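ok so. card holder cleanout day. thread bc I keep putting it off and if I post it I have to finish it

background: I own too many cards. loyalty cards, library cards, a gym card from a gym that is now a mattress store. they live in three places and none of them is the place I look

rule one, stolen from Marit: everything comes OUT first. no peeking and putting back. she did hers in October and has been unbearable since

so everything is out. it's a lot. there's a punch card from Fjeld (coffee place by my old job) with every hole punched. a FREE COFFEE. sitting there for years. is it still good. I'm gonna try

also found: dentist appointment card, 2 of them, same appointment. a Pindix membership I do not remember getting. someone's business card with "call me re: couch" on the back in handwriting that isn't mine?? no idea what couch

update, Zahira says it's the green couch. we do not have a green couch. she says exactly

anyway. sorting piles. keep / toss / shred / ask somebody. the ask somebody pile is winning

do NOT toss anything with a full account number on it whole. scissors thru the number, both ways, then split the bits between two trash bags. my dad did this and I made fun of him and now look at me

next — the sleeves. this is the part people skip. the plastic ones get cloudy and they stick to each other and then you pull one card and four come with it. go one sleeve at a time, open it flat, turn each one like a page

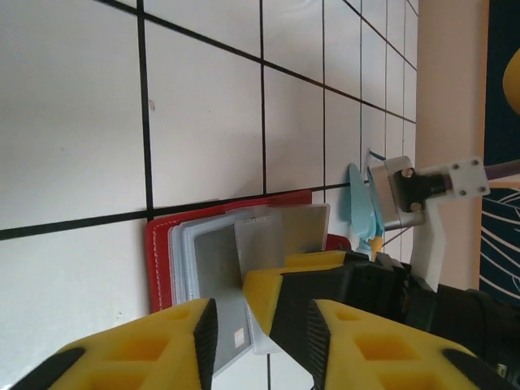
red one, open on the white tile, one of the pale sleeves lifted up off the stack

I like the red. white stitching all the way along the edge, little bit of shine on the cover. easy to spot in a bag, which was the whole point bc I used to have a black one and it was invisible in there

cleaning: damp cloth, drop of dish soap, wipe, then dry cloth. don't use the strong kitchen spray. I did that on my old one and the plastic went weird and sort of tacky forever

let it air out open before you load it again. I'm giving it till after lunch

if sleeves are stuck together dont yank. slide a bit of plain paper in from the open side and wiggle. takes a min. Arvid uses a butter knife and he has ripped two so draw your own conclusions

loading order, this is just mine: stuff I use every day in front, then library and bus, then the health ones, then the once-a-year stuff at the very back. one card per sleeve. ONE. I know two fit. two fit and then the sleeve streches and nothing stays in it again

receipts do not go in the card holder. saying this mostly to myself

someone asked about labels — little square sticker, low down on the sleeve, so your thumb doesn't rub it off. don't write the PIN on it. please. I have seen a PIN on it

ok final tally on the shred pile is embarrassing and I'm not sharing it. the keep pile is small tho?? like I could of been carrying this the whole time

things still in ask somebody: Pindix, the couch, a key card that says 823 and nothing else. hotel maybe. if you have ever stayed in an 823 with me speak up

Marit just replied "told you" to the first post so I'm muting her till dinner

off to Fjeld with the punch card. will report back

report: they took it!! she had to go ask someone in the back but they took it. large, oat milk

still no idea re: couch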